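Small Rings, Big Patience: A Morning with Ifigeneia Alexiou

I'd been in Ifigeneia Alexiou's workroom in Deltisdale for maybe two minutes before she had me holding a split ring. "Don't use your nails," she said, much too late. I had already used my nails.

Ifigeneia makes hanging pieces, chimes mostly, out of metal discs and plates with holes drilled along the rim. If you've been to the winter market in Cheetham you've probably walked under one. She started 9 years ago with a biscuit tin of odds and ends from her uncle's shed in Stoltlow, and she still talks about that tin as though it were a family pet.

So why rings and not wire? "Wire's lovely until you want to change your mind," she told me. "And I change my mind constantly! With a ring you can take it off, move it two holes along, have a listen, move it back. My neighbours have heard every version."
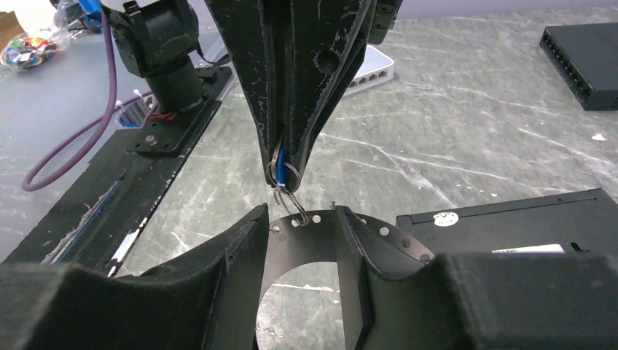
She's particular about the plates too. She likes a big opening in the middle, partly for the look and partly for the weight. "A solid one just sits there and sulks. Cut the centre out and it's got some life in it." The dark ones are her favourites at the moment, though she admits the silver-grey sells better (her customers in Ivville won't touch anything else, apparently).

I asked what beginners get wrong, thinking of my poor thumbnail. "They go too fast and they start in the middle of the row. Start at one end. Open the ring a little, get the tip through the hole, then turn the ring and leave the plate alone. Everybody wants to turn the plate."

I'd been turning the plate.
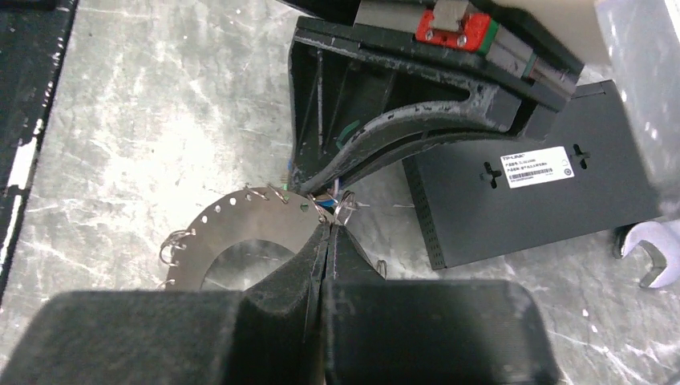

Manolis Vrettos, who shares the rent and was making us coffee, called out that he finds her rings in his shoes. "And in the toaster," he added. "Once in a muffin." Ifigeneia says the muffin was his own fault for baking near her colour samples.

She runs a class in January, 8 people at most, and it fills up with the same faces. Some of them have been working on one chime for years. "I've got a fellow who takes all his rings off at the end of every class and starts over. He's very happy. I've stopped trying to help him."

I got five rings on by lunchtime, a bit crooked, and dropped one that we never did find. Manolis told me to check my shoes.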